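Can a Robot Clean Your Room Yet?

Imagine this. You come home from school, drop your backpack, and say, "Robot, tidy up!" A friendly machine rolls in, picks up your socks, puts the markers back in their box and wipes the jelly off the table. Wouldn't that be great?

So why don't you have one? Let's find out!

Machines that already help

Your home may be full of chore machines. A dishwasher scrubs plates. A washing machine swishes your clothes around until the mud is gone. Some families even have a round robot vacuum that bumps along the floor eating crumbs.

Each of these machines is very good at one job. But somebody still has to load the dishwasher, and somebody has to pick up the building bricks before the vacuum gets to them (ouch, if you forget and step on one!).

Stores and factories have helpers too. In a car factory, big robot arms can lift heavy doors and join metal parts all day long. The parts come to the same spot every time, facing the same way, so the arm can repeat the same moves again and again.

Your bedroom is nothing like that. When was the last time your socks landed in the same spot two days in a row?

Why is tidying so tricky?

Try this. Close your eyes and pick up a pencil from your desk. You probably found it by patting around. Your fingers felt the edges, your brain said "Aha, pencil!" and your hand closed just hard enough to hold it.

You did all that without even trying. You have been practicing since you were a baby! A robot has to work out every piece of it. Where is the thing? What shape is it? Which side should I grab? How hard should I squeeze? An egg and a can of soup need very different squeezes.

Soft things are the worst. A T-shirt changes shape every time you touch it. Folding one is a huge puzzle for a robot, and a robot that can do it may take several minutes for a single shirt.

Starting small

Bonifacio Prieto builds robots at a workshop called Stinico. He has been working on a robot arm named Rikia, and he would love for it to clear a whole kitchen table one day. For now, Rikia practices with blocks.

"People ask me when it will do the dishes," he says. "I tell them it has to get good at blocks first. You did too, when you were two!"

Rikia has practiced over 4,000 moves so far. Sometimes it pushes a block, and sometimes it misses and has to try again. Every try gets saved, and the computer uses all those tries, good and bad, to make a better guess the next time.

Blocks make good practice because they come in different shapes. A cylinder can roll away if it tips over. A star has points that stick out, so a push on one point might spin it around. And when two blocks are touching, it is hard to move one and leave its neighbor alone. Think about how you would push just one of the yellow blocks on the board!

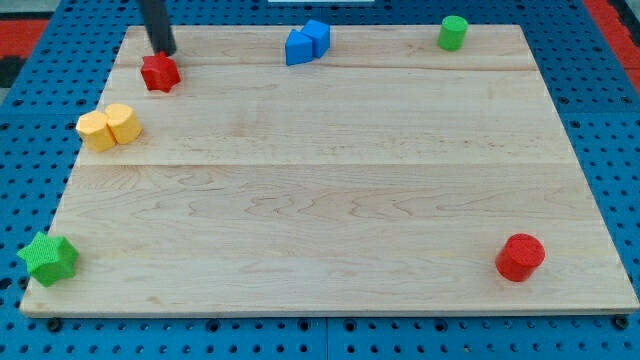 So, can they do chores yet?

A little bit! Robots can do some chores when things are neat and the job stays the same. They can vacuum a floor or carry boxes across a warehouse. Put one in a messy kitchen it has never seen before, and it will need a lot of help.

But they are getting better, and the people teaching them are learning new tricks all the time. Maybe you will be the one who teaches a robot to fold a T-shirt!

Try it yourself

Put a few blocks on a table and push them into a line using only the eraser end of a pencil. No fingers allowed! Now try it with one eye closed. Which block gave you the most trouble?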